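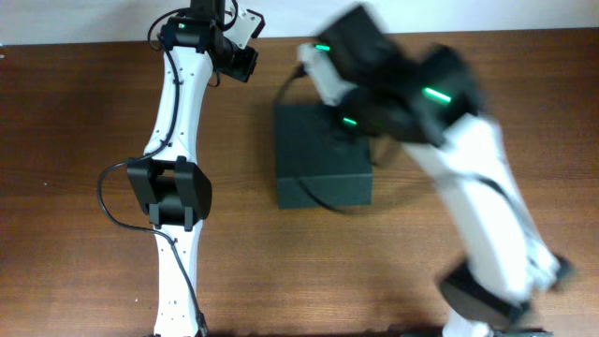 Furniture sold in Hamenley should carry a repair sheet stating how its finish can be renewed. At present the label gives size and weight only. A tabletop with a reddish-brown, finely grained finish may be oiled, stained or lacquered, and each calls for a different treatment. Buyers guess, sand too far and replace the piece.

The Mustitley scheme asks for one printed page, kept on record for 90 months. Makers object to the cost. For a run of 500 tables the page is a small expense, and the maker already holds the details. The rule should apply to any run above 6 pieces.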